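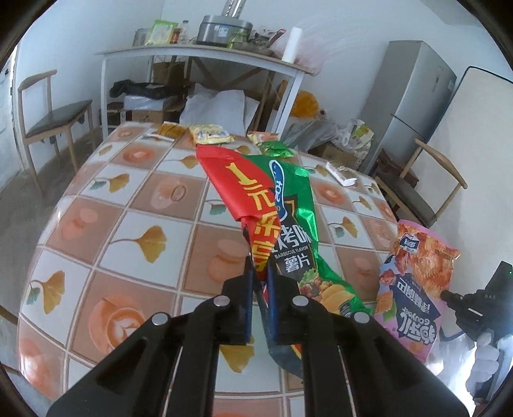 Barbecue chips and a few other things from the snack table.

Snack Swap FAQ

I get a lot of the same emails about the snack table, so I finally sat down and typed up my answers. If yours isn't on the page, write to me anyway, I like mail!

What is the snack swap?
It's an afternoon at my place where everybody brings packaged snacks from somewhere else (another country, another state, the weird aisle at the import store) and we put them all on the round table and taste our way through. I started it after a trip in March when I came home with way more chips than one household should own.

Do I have to bring something foreign?
Nope. Bring something the rest of us probably haven't had. One of my favorites so far was a bag of onion rings from a gas station in Grenmont, and that's a short drive.

How much should I bring?
2 bags of the same thing is perfect if they're small, one if it's a big sharing bag. Please don't spend a fortune. Lots of the best stuff is pocket-change food. The red and green chip bag has 1元乐享 down the side, which I read as "enjoy for 1 yuan," so there you go.

I can't read the package. How do I know what flavor it is?
Look for English first, because plenty of bags have a little tucked in somewhere. The chips say BARBECUE FLAVOR as well as 烧烤味, which is the same thing in Chinese, and 薯片 is potato chips. Once you've learned 薯片 you'll spot it all over the store. For everything else I use the translate app on my phone, and it's pretty good with plain printing and pretty terrible with anything swirly.

What's the pink one?
Goujiaor! That's the name on the package, anyway. The picture on it is some kind of reddish fried food, and it was the pink that got me. I grabbed it at Khumalo Market without looking at anything else, so check the ingredients before you dig in.

Is any of it spicy?
Some of it, sure. Barbecue doesn't always mean the sweet smoky thing we're used to here, either. I've had barbecue chips that were mostly cumin and chili (loved them) and some that tasted like sugar. Take one chip, wait a minute, then decide. There's always milk in the fridge.

What about allergies?
Please take this one seriously. I keep the wrappers on the table until everyone has gone home so you can check them, but I'm not a professional translator and neither is my phone. If you have a nut, shellfish, or sesame allergy, stick with packages that have a full label you can read yourself. I won't be offended if you only eat what you brought.

Can I open things when I get there?
Hold off until we've all had a look! Half the fun is passing the sealed bags around and guessing. After that, open away. Chips go in bowls, small wrapped things stay in their wrappers.

Where do you shop?
Mostly Khumalo Market and a tiny place called Vunard that has one long shelf of chips and candy by the register. For Nordic-looking licorice and crackers I order from Kudarholm, where shipping is slow but nothing has shown up crushed yet.

Where did you get that tablecloth?
I get this more than any question about the food, ha. It's the cream and salmon-pink check with the ginkgo leaves and the latte art cups, and it came from a market stall, so no link, sorry. The shiny finish is why I bought it. Chip dust wipes right off with a damp cloth, and chocolate takes a bit of dish soap.

How many people can come?
8 at a time. More than that and the people in back end up reaching over everybody's shoulders. If it's full I'll put you down for the next one.

What happens to the leftovers?
Unopened stuff gets divided up at the end, so bring a tote. Opened chips get clipped shut and I eat them for lunch all week.

Page updated May 11, 2025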